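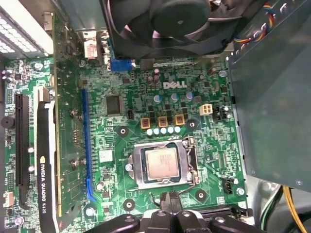
Placa base Dell en su caja, vista desde arriba. Zócalo con la palanca de retención bajada y enganchada.

Galería de placas — equipos de sobremesa

Esta página reúne el material gráfico de la ficha de desmontaje que mantiene el taller Drullis para los equipos de sobremesa retirados en agosto. El lote consta de 32 unidades. Los equipos se revisan abiertos, con la placa atornillada al chasis, antes de decidir si se reutilizan o se destinan a piezas. La numeración interna de esta ficha es la 954.

Zona del procesador
El marco metálico de carga rodea el disipador integrado de la CPU, de color plateado. La palanca corre por el lado derecho. Alrededor hay cuatro orificios de montaje con centro metálico. Antes de levantar la palanca se limpia la superficie del procesador y se anota el texto impreso.

Alimentación
Tres bobinas cuadradas de color dorado, en fila, por encima del zócalo. Debajo de ellas, cinco condensadores pequeños. Los cilíndricos de tapa azul quedan más arriba. En la inspección visual se descartan las placas con tapas abombadas o restos de electrolito — no se sustituyen condensadores sueltos.

Conectores
El de cuatro pines, beige, está a la derecha de los condensadores azules; junto a él, uno negro de varios pines. Los cables se etiquetan al desconectarlos y se guardan con el equipo.

Tornillería
Los tornillos de la placa van a una bolsa por unidad, con el número de equipo escrito a mano. No se mezclan con los de la fuente.

Textos y revisión: Ieva Bite. Las fichas anteriores, hasta la 200, siguen en el archivo Limitz.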